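Winter Clothing Collection Closes Saturday, December 14, 2019

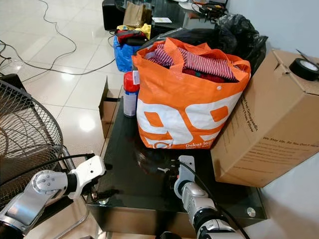

Folded clothing in a shopping bag, with cardboard boxes close by.

The Avdale Residents' Association thanks all households that have contributed to the winter clothing collection. Almost 500 items have been received to date and will be passed to the Flirnora Family Center for sorting.

Coats, sweaters and children's boots remain the greatest need — adult summer wear is not required at present and should be kept for the next collection in June. Items should be washed, folded and placed in a closed bag or box marked with the size. Bedding and toys cannot be accepted.

Donations may be left at the Arham Street hall until 3 p.m. on the closing day. Residents unable to travel may request a pickup through the association office, subject to available places on the van.

Unclaimed items from the fall rummage sale will be added to the collection unless owners contact the office beforehand.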